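Nurkgate共享工坊公布自制下棋机械臂项目阶段情况：仿真文件开放下载，实机暂不展示

Vekholm，2023年1月27日

Nurkgate共享工坊今天公开自制下棋机械臂项目“Yordanov”的仿真文件、夹爪图纸和全部测试记录。工坊同时说明，原定在1月开放日上进行的人机对弈取消，改为一次带故障的维修讲解。想来看机器赢棋的朋友，可以省下这趟车钱。

这份新闻稿本来有另一个版本。那个版本的标题里有“突破”，第二段里有“人人都能在家里拥有一位棋友”，写得相当顺。项目组内部传阅时，有人在页边批了一句：“它到底走过几步？”稿子就此撤回，重写成现在的样子。

几步呢？仿真里，3,000步。实机上，连续走完的最长纪录是7步，第8步夹爪把一枚马推倒，顺带碰歪了棋盘。两个数字放在一起看，大致就是这个项目眼下的处境。工坊希望转载的媒体把它们一起转载，不要只挑前面那个。

项目是什么

Yordanov的目标很小：一条放在普通桌子旁边的机械臂，能从一块小棋盘上拿起棋子，放到指定格子，再把被吃掉的棋子移到盘外。棋怎么下，由现成的开源棋类程序决定，工坊没有在棋力上做任何工作，也不打算把别人的成果写进自己的功劳簿。项目组管的只有手。

手偏偏最难。棋子矮，底座窄，格子之间没有多少余地。两根手指要下到相邻棋子之间，夹住，抬起，途中不能蹭到别的棋子，放下时还得直立。人做这件事不用想，五岁小孩也能做，所以旁观者通常看上半分钟就会问：“这有什么难的？”项目组成员每次开放日都要回答这个问题，回答得越来越短。

项目取名Yordanov，来自工坊一间旧储物室门上的名牌，跟棋没有关系，跟任何棋手也没有关系。此前有网友据此写过一段考证，工坊感谢他的热心，但那段考证全错。

先在电脑里搭桌子

按照工坊的规矩，凡是会动、有力气、又放在人手边的东西，上电之前要先在仿真里跑。项目组因此搭了一个虚拟房间：木地板，一张浅色木纹大桌，一把椅子，靠墙有架子，棋盘平放在桌上，白色机械臂从上方伸下来，末端是一副黑色的两指夹爪。

房间布置得比工坊真实的角落整洁得多，这一点最好一开始就承认。虚拟的桌子不晃，虚拟的地板不沾木屑，也没有人在旁边开台锯。仿真用的臂取自公开模型库，外壳圆润光滑，比项目组自己组装的那条好看。实机的连杆由切割板和打印件拼成，走线用扎带捆着，第二关节上至今贴着一段胶布。凡是看到下面画面以为自己会在工坊见到同一条白臂的朋友，会失望的。

仿真画面里的棋盘旁边留着一枚黑色小棋子，直接立在桌面上。项目组习惯在盘外放棋子，用来检查程序能不能把“盘上的”和“盘外的”分清。最早一版程序分不清，它把盘外棋子当成还在局中的兵，认真地给它规划了一步合法走法。
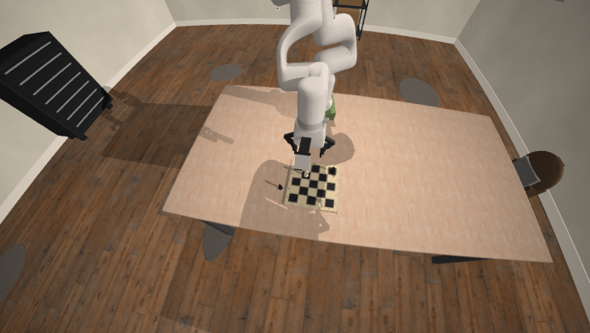

仿真能说明什么，不能说明什么

先说能说明的。仿真可以检查伸展范围，看夹爪能不能够到棋盘的四个角；可以检查碰撞，看肘部转过来时会不会扫到桌上的东西；可以检查动作次序，比如是否先抬高再平移。这几项上它帮了大忙。项目组在仿真里发现，原先设想的安装位置会让臂在靠近棋盘一角时折得太紧，腕部几乎没有回旋的余地。换一个安装点，问题就没有了。如果先钻孔再发现，要赔上一块台面。

再说不能说明的。摩擦系数是人填进去的。有位成员把手指与棋子之间的摩擦填得偏高，于是那段时间成功率漂亮极了，棋子像粘在手指上一样。另一位成员把数值改低，棋子立刻开始往下滑，图表也跟着难看起来。两个人为哪个数值“更真实”争了一个晚上，最后承认谁都没有量过。他们后来用一块斜板和一枚真棋子量了一次，结果落在两人的数值之间，而棋子底部的绒垫一旦磨旧，数值又变。

还有间隙。自制的臂，关节里有空程，电机转了，连杆没有马上跟上。仿真里的关节默认没有这个毛病，叫它停在哪里就停在哪里。可以把空程写进模型，项目组也写了，写的是一个固定值；真机上的空程会随着方向、负载和螺丝的松紧变化，早上和下午都不一样。

光线也一样。虚拟房间里的影子边缘清楚，位置固定。工坊的窗户朝西，傍晚时一道斜光横在棋盘上，识别程序会把一格浅色格子连同上面的浅色棋子一起丢掉。解决办法是拉上窗帘。项目组把“拉窗帘”写进了操作步骤，并且不认为这属于人工智能方面的进展。

所以，3,000步的成绩只说明一件事：在项目组自己设定的条件下，项目组自己写的程序能完成项目组自己出的题目。这有用，但用处有限。工坊恳请各位编辑不要把它改写成“准确率”。没有一个诚实的分母可以拿来算那个准确率。

关于夹爪

夹爪是整条臂上改得最多的部件。早期的手指用硬质打印件，内侧平直，夹圆棋子时只有一条线接触，稍微偏一点，棋子就转。后来在内侧加了软垫，抓得稳了，却松不开：手指张开时，软垫会把棋子带歪。再后来换了薄一些的垫子，边缘削斜，情况好了不少。

好了不少是多少？项目组不愿意给出比例。记录表已经随文件一并公开，里面有每次抓取的结果和备注，读者可以自己数。备注写得很随意，有一行只写着“又是象”，整整一页都是这样。象的顶部有一道斜切口，手指夹得太高就会滑到切口上。这个问题没有完全解决，目前的办法是让手指下得更低，代价是更容易碰到旁边的棋子。

也有人建议干脆在棋子顶上嵌铁片，用电磁铁吸。这个主意便宜，也可靠，工坊里好几个人私下觉得本来就该这么做。项目组讨论后保留了两指方案，理由是成员们想学的正是夹取。这是兴趣上的理由，不是工程上的理由，新闻稿里写清楚比较好。单纯想要一台会挪棋子的机器的人，用吸的。

关于花费

网上流传的说法是，Nurkgate用200欧元造出了一条下棋机械臂。这个数字出自工坊自己去年张贴的一张海报，责任在我们，现予更正。

200欧元是项目组从工坊公共经费里申请到的材料款。它没有包括成员从家里带来的旧电源，没有包括拆自报废设备的轴承，没有包括打印失败的那几卷耗材，也没有包括烧坏后悄悄换掉的2个电机。场地、机床和照明由会费承担，不计在内。成员的时间更没有计。照着图纸从零开始、身边又没有工坊的人，花费会高出很多，具体高多少取决于手头已有什么，我们不做估计。

类似的海报，别处也有。看见“低于某某元即可自制”的标题，不妨先问一句电源算不算。

与Bravirdale的合作说明

部分关节减速件由Bravirdale按成员价提供。对方在自己的页面上把Yordanov列为应用案例，并使用了“成熟的家庭机器人方案”这一表述。工坊与对方沟通过，对方同意修改措辞。截至本稿发出时，页面尚未更新。

为避免误会，工坊说明如下：减速件本身用着没有大问题，价格也公道；Yordanov不成熟，不是方案，也没有进入任何家庭。有一位成员曾把臂带回家过周末，第二天就带了回来，理由是家里的桌子太窄，猫也不同意。

Bravirdale另外提议联合推出“开箱即下棋”套件。项目组投票没有通过。反对意见集中在售后：一条需要每次开机都用塞尺检查手指间距的臂，放进盒子里卖给陌生人，电话会打到谁那里？支持的一方认为，套件可以带动更多人参与，问题会在使用中暴露，也会在使用中解决。双方的发言稿都附在公开文件里，没有删改。本稿起草人属于反对的一方，读者可以据此打个折扣。

从仿真到实机，隔着一张桌子

仿真与实机之间的差别，项目组曾想归结到某一个参数上，找到它，改掉它，然后收工。事情没有这么顺利。

第一次移植时，实机的夹爪总是落在格子偏一侧的位置。检查了标定，没有问题；检查了程序，也没有问题。最后发现是桌子。工坊那张桌子的台面中间略低，棋盘放上去并不水平，越靠中间，夹爪离棋子越远。虚拟桌面是一块完全平整的面，那里永远不会教人想到这件事。成员在棋盘下垫了纸片，垫到第三张时落点终于正了，然后有人拿走棋盘去真的下了一盘棋，纸片散落一地。

第二次移植时，臂在移动途中会轻微点头，棋子随之摇晃。降低速度后，点头消失，走一步所需的时间长到足够对手去倒一杯茶。现在的速度是折中的结果，快棋爱好者不会满意。

第三次，也就是走到7步的那一次，前面都很顺，旁观的人已经开始鼓掌。起草人当时也在鼓掌。倒下的那匹马后来查明与程序无关：棋子摆放时偏向格子边缘，手指下去时正好压在底座上。人摆棋子，不会都摆在正中间。仿真里的棋子却是由程序放置的，每一枚都端端正正。

针对这一点，项目组在新一轮仿真中给棋子位置加入了随机偏移。成绩随即下降。工坊把下降后的曲线也放进了公开文件，排在最前面。

画面中臂的腕部下垂，夹爪悬在小棋盘左上方一带，腕部与棋盘之间可以看到一个浅灰色的小方块。读者下载文件后，建议先从这类静止位置看起，打开碰撞体显示，看看所谓“刚好够到”离棋盘和棋子还有多少余量，再决定要不要相信后面的动作。静止画面无法告诉任何人一步棋有没有走成，这种画面也常被拿去证明它证明不了的事情，包括在我们自己的旧海报上。 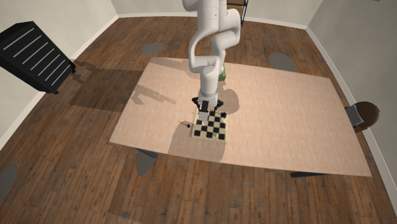 Spyros Berisha认为工坊把话说得过于灰暗。在他看来，业余项目从来都是先在屏幕上跑通，再在桌上出丑，能连续走完7步已经值得请人来看，取消对弈反而让外面的人以为出了什么大事。他还提出，既然文件公开，就应当允许别人用自己的话介绍它，工坊不该连形容词都要管。

项目组对此的答复是：形容词可以随便用，数字请照抄。对弈是否恢复，等棋子偏移那一关过了再谈。目前没有时间表。没有时间表的意思就是没有，请不要理解成“即将公布”。

安全方面

自制机械臂的力气常被低估。Yordanov体量不大，但夹住手指会疼，肘部甩过来能把眼镜打掉。工坊规定，上电期间桌边的人不得把手放在臂的活动范围内，急停按钮必须放在操作者的左手边，由操作者本人保管。程序里设有力矩限制，项目组不把它当作安全措施看待，它曾经在一次更新后被误设为不启用，过了好几天才有人发现。

这也是工坊反对“陪孩子下棋”一类宣传的原因。孩子的手会伸过来，会去扶倒下的棋子，会在机器还没有走完时就走下一步。现有的机器看不见手。摄像头对着棋盘，识别的是格子有没有变化，一只小手在它看来只是若干格子突然变得很奇怪。能够识别手并及时停下的版本尚未开始编写。

成人也不例外。开放日上，最常把手伸进去的是自称做过工程师的来宾。

此次公开的内容

仿真场景文件，包括房间、桌子、棋盘和机械臂模型，以及运行所需的设置说明。说明写得不够好，有两处步骤次序颠倒，已知，待改。

夹爪图纸，含现用版本和已经放弃的旧版本。旧版本标有放弃的理由。请不要只下载旧版本再来信抱怨，这样的信我们已经收到过。

实机测试记录，包括失败记录。个别条目字迹难辨，录入时按原样保留了问号。

采购清单。价格一栏填的是成员当时付的钱，今天去买未必还是这个价。

关于Bravirdale套件提议的讨论稿。

机械臂控制程序暂不公开，里面混有一段来源不清的代码，项目组正在重写。有人猜测这是为将来收费留后路，工坊理解这种猜测，毕竟别处发生过。重写完成后会按与其他文件相同的条件放出。若到时没有放出，欢迎拿着这份新闻稿来问。

开放日安排

1月开放日照常举行，地点在Vekholm的Nurkgate共享工坊主厅，入口在装卸门一侧，正门的锁还没有修好。机械臂会拆开放在桌上，供来宾观看减速件、走线和夹爪内侧的软垫。项目组成员将演示如何调整手指间距，并现场重做一次斜板摩擦测试，来宾可以带自己的棋子来测。金属棋子和玻璃棋子尤其欢迎，我们手头没有。

仿真会在旁边的屏幕上运行，屏幕上贴有“仿真”字样的标签。去年没有贴，有来宾看完后询问那间木地板的房间在几楼。

大厅里另外备有普通棋盘，想下棋的可以找人下。

媒体须知

采访请提前与工坊值班台联系，写明媒体名称、到访人数和是否需要拍摄实机。工坊不安排“机器人战胜人类”或“人类战胜机器人”的摆拍，也不提供机械臂与人握手的画面，它不会握手。使用仿真画面时请在图注中标明为仿真，不要裁去标注。

如需引用本稿中的测试数字，请同时引用仿真与实机两项。只引用其中一项的报道，工坊将去信要求补充。信写得会很客气。

联络：Nurkgate共享工坊，Vekholm，Yordanov项目组。值班台仅在晚间有人接听，白天来电请留言，留言时请说慢一点，录音机是成员自己修的。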